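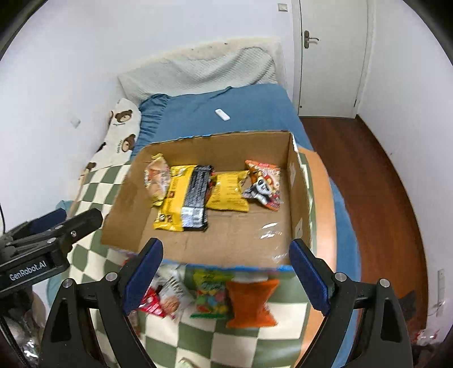 Packing planner gallery: snack bags in a box

Notix is the small planning layer we run on top of our grasp detector. It decides which bag goes next, where it goes in the box and how far the fingers open before they reach the cardboard walls. Kianoush Vahidi wrote the planner and Nasrin Najafi looks after perception. Both pictures are from the hand-held gripper views we use to tune it.

Four packets in the box, four still on the checked blanket. Shiny foil is the hardest thing here for the segmentation model, and the clear film on the box floor gives reflections of its own. Release 7 masks out small bright patches before it fits an outline, at a cost of around 40 milliseconds per image.

Two yellow bags, one partly tucked under the other. The older code tended to merge a pair like this into one object and aim for the middle.
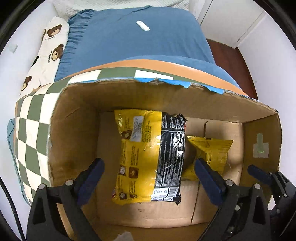

Release 7 keeps up to 3 guesses for each outline and drops the ones that don't agree with the depth edges. The planner then picks the bag with the least on top of it. Wall clearance is a separate check, written by Rostam Azimi, and can be switched off in the settings file.

The box model still assumes straight sides, so bent corners need a wider margin. Mehrangiz Mousavi is working on that for March.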